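Planner keeps choosing the long way around, or am I reading the cost wrong?
Simulation and Planning board, 9 replies

tamunoemi_i
Posted July 5, 2020

Hello all, and sorry in advance for the length, I have been chewing on this for a while and my family has stopped asking how it's going. I'm running a tabletop pick and place setup in simulation, one arm with a two-finger gripper, and the planner hands me paths that are perfectly legal and perfectly silly. Ask it to go from its rest pose to a grasp over the potato and it will sometimes swing the elbow way out over the floor, come back in from the far side, and then go down. Next run, same start and same goal, it goes more or less straight there and I feel like a genius for a minute.

It's a sampling planner (plain RRT-Connect) with shortcut smoothing afterward. I wrote a little logger called Niltthorpe that stores every joint path along with its length and the random seed, so I have plenty to look at. Over 1,000 runs on one start and goal, 748 came back with what I'd call a sensible path and the rest took the scenic route. Zero collisions, so I can't complain about safety. I just don't want to put my name on it.

Things I already tried: more smoothing passes, a longer planning time, and a smaller step size. The smaller step made everything slower and changed nothing I could see.
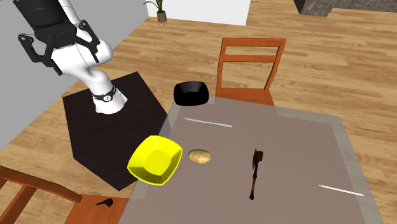
The knife and the potato are close enough together that I've padded the collision shapes a little, and the yellow bowl next to the potato gets the same padding. If anyone thinks that's part of the trouble I'm happy to take it off.

Does shortcut smoothing ever turn a long detour into the short path?
Only when the two are connected by small changes that stay clear of obstacles. Shortcutting trims corners off the path it was given, so if that path goes around the wrong side of something, or ends in a different arm configuration, you get a tidier version of the same detour.

That's from the notes I keep for myself, and I believe it, but I'd love to hear what people do about it in practice.

geltance
Replied

Welcome! Good write-up, and please don't apologize for length on this board, you should see some of mine.

My first guess is your inverse kinematics. You said the same goal, but is it the same goal in joint space, or the same gripper pose? If you give it a pose and let the solver pick, you may be getting elbow-up one time and elbow-somewhere-else the next, and then the planner is doing an honest job of reaching a goal that happened to be far away. Print the final joint values for a few good runs and a few bad ones. I lost most of an August to this once, and I was so sure it was the planner that I had started writing my own. (We don't talk about that planner.)

jergate
Replied

I'd look at the padding before the IK, myself. A knife lying flat next to a potato doesn't leave much room once both have grown, and the fingers on that gripper open wide. If the final pose is nearly touching padded shapes, the tree growing back from the goal has a very narrow pocket to get out of, and the way it gets out is down to luck. Some of those exits will point you the long way. Try it with the padding off just for the test, and put it back afterward.

geltance
Replied

jergate, I don't buy that for the big swings. A narrow pocket at the goal gives you long planning times and failed plans, and those haven't come up in the post. An elbow going out over the floor is a different arm configuration until someone shows me otherwise.

jergate
Replied

It can be both! The seeded solver rejects a configuration if it's in collision, then tries again from a random seed. Fatten the shapes and you reject the nearby configurations more often, so you land on the far ones more often. So we may be arguing about two ends of the same stick. I still say test the padding first. It's one line to change.

tamunoemi_i
Replied

Oh, this is already so helpful, thank you both. geltance, you caught me, it's a gripper pose and the solver picks. I'd been logging the path and the seed and never once looked at whether the last row matched from run to run. I'm going to fix that before I touch anything else, and then I'll do jergate's test as well so that everybody gets a turn.

hortensia_m
Replied

Hortensia Muñoz here, I mostly read. I went through the same business on a drawer task, and what helped me was asking the solver for a whole batch of solutions, throwing out the colliding ones, and sorting what was left by weighted distance from the start joints. Weight the base and shoulder joints more heavily than the wrist, as a big shoulder move sweeps the whole arm and a wrist move barely shows. Then plan to the closest few together as a goal set and keep the shortest result.

One caution, and here I part ways a bit with some folks: closest in joint space isn't always the shortest collision-free path. Please don't plan to the top one only and call it done.

tamunoemi_i
Replied

Back with results! I logged the final joints and sorted 700 fresh runs by goal configuration. Every long path but a handful ended in one of two elbow arrangements that the short paths never used. So geltance has it for the big swings.

Then I took the padding off and ran again, and the far arrangements came up noticeably less often, so jergate has a point too, and I owe you both a coffee. I've put the padding back on the knife and the bowl and made it smaller on the potato, which I have to touch anyway.

Next I did what Hortensia suggested, with the batch and the goal set. It takes roughly 102 milliseconds longer per plan on my machine, and I can live with that. The handful of odd paths is still there. They reach a sensible goal and still wander on the way, and I haven't found what they have in common.

thomas
Replied

For the leftover ones, run the planner a few times in parallel and keep the shortest. It's not elegant and I've stopped feeling bad about it. Or go to an optimizing planner, if you have time to spare per query.

geltance
Replied

I'd go with the parallel runs. With the optimizing ones I've used, you spend the saved time tuning them, though I know jergate will disagree with me there. Tamunoemi, if you're willing to post a couple of the wandering paths from Niltthorpe with their seeds, I'd like to replay them over here. Joint values as plain text are fine, and tell me the joint limits you're using, as mine may be set tighter than yours.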